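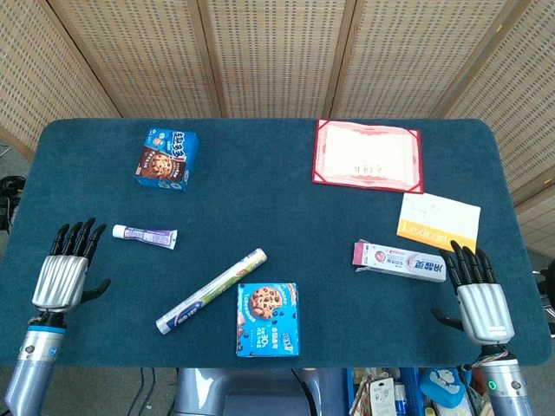
4. Setting up the sorting table

4.1 Before you start

The sorting table is used for mixed household goods that have arrived without a packing list: groceries, toiletries, kitchen consumables and paper items. Goods are laid out on the felt mat, identified, and moved to the correct tray. Section 5 covers the trays. Complete section 3 (assembling the table) before continuing.

You will need:
Table with rounded corners, legs locked
Felt mat, dark teal
Folding room divider
Item sheet and pencil
Four trays, labelled FOOD, BATHROOM, KITCHEN and PAPER

4.2 Placing the divider

1. Unfold the divider fully on a level floor, away from the table.
2. Bring the panels round into a shallow curve behind the table. A divider opened flat will not stand.
3. Leave 400 mm between the divider and the rear edge of the table.
4. Press lightly on each upright in turn. If the divider rocks, increase the curve.

CAUTION: Do not lean cartons or folders against the divider panels. The perforated material marks easily and cannot be replaced separately.

4.3 Fitting the mat

1. Brush the table top. Grit under the felt will show through within a few days.
2. Unroll the mat from the left and smooth it towards the right with the flat of the hand.
3. Check that the felt lies flat at all four corners.
4. Leave the mat for 18 hours before first use if it has been stored rolled.

Note - the mat should be vacuumed after every 3,000 items or once a month, whichever comes first. Do not wash it.

4.4 Laying out the goods

1. Empty one box only on to the mat. Do not mix boxes.
2. Spread the goods loosely so that none rests on another. Straight rows are not required.
3. Turn each item until its main printed face can be read or its product photo can be seen. Cookie boxes may stand upright or lie tilted, provided the photo of the cookie is visible.
4. Lay toothpaste on its side, whether in a tube or a carton.
5. Lay long boxes such as plastic wrap diagonally across the middle of the mat. This leaves usable space on both sides.
6. Open certificate folders flat, with the inside facing up, and place them towards the rear.
7. Place loose cards face up, clear of any folder. A card that slides under a folder is usually missed at the next stage.

Note - where packaging is printed in Chinese or another language the sorter does not read, sort by the product photo or the shape of the pack. If doubt remains, write "query" on the item sheet and leave the item on the mat. Queries at Skilldale go to Kanokwan Mahawong, and at Clundesach to Prasetyo Ismail.

4.5 Assigning items to trays

FOOD: cookie boxes and other sealed dry goods.
BATHROOM: toothpaste tubes and toothpaste cartons. Do not open a carton to check the contents.
KITCHEN: plastic wrap, foil, baking paper. Keep the outer box, as the roll is stored in it.
PAPER: certificate folders and cards. A card with a printed word and no other information, for example "Lexicon", is entered on the sheet under that word.

CAUTION: Close certificate folders before moving them. Carry them flat. The corner pieces bend if a folder is lifted by one side.

4.6 Clearing down

1. Check the mat for remaining cards.
2. Enter the tray totals on the item sheet.
3. Return the trays to the rack - PAPER on the top shelf.
4. On Saturday, fold the divider and store it upright.

If the mat has shifted, repeat 4.3 from step 2.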